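Gonthorpe Pantry Notes
Search the notes Go

Bottled juice: frequently asked questions

We get a lot of mail about juice, most of it from people who have read the front of a bottle and would like it to be true. Some of it is. Answers below, updated February 22, 2019.
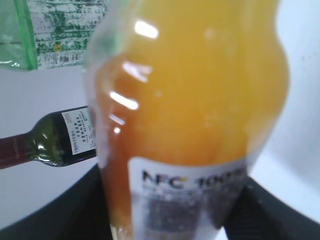
The juice aisle runs on a small set of words, and they get used loosely enough that it pays to slow down and turn the bottle around.

What does "NFC" mean?
Not from concentrate. The juice was squeezed and bottled without having its water taken out and put back later. It says nothing about how long the juice sat in a tank before bottling, and people tend to read "squeezed this morning" into it. Don't.

So is NFC better than juice from concentrate?
Sometimes it tastes better. I have had dull NFC juice and perfectly good concentrate. If the price gap is wide, buy one of each and pour them into plain glasses before you make up your mind.

And "100%"?
100% of what? Usually it means all juice, with no added water or sugar. It doesn't have to mean all one fruit. An orange-colored juice can have apple or grape in it, so read the ingredients list. If a bottle says "drink," "nectar" or "cocktail," read it twice.

No added sugar means low sugar, right?
No. Fruit has plenty of its own. Look at the nutrition panel, then look at the serving size, then look at your glass. Mine holds a good deal more than a serving.

Can I judge juice by its color?
Not well. Fruit variety and season change it, and so does the light over the shelf. The same bottle can look amber on one side and pale yellow on the other.

How long does it keep once opened?
Go by the label. If it gives a number of days, that number assumes you put the bottle back in the fridge, and few households do that every time. Never leave it out for more than 2 hours. If it fizzes and it isn't supposed to, pour it away.

Why does it separate?
Pulp sinks. Close the cap properly and shake.

Can I freeze it in the bottle?
I wouldn't. It expands, and a full bottle has nowhere to put the extra. Use a freezer tub and leave room at the top.

Are big bottles a better deal?
Only if you finish them. Compare the unit price, which is often printed very small, and be honest about the last third.

Do you recommend a brand?
No, and we don't take free cases.

Contact Gonthorpe Pantry Notes | © 2019 | Back to top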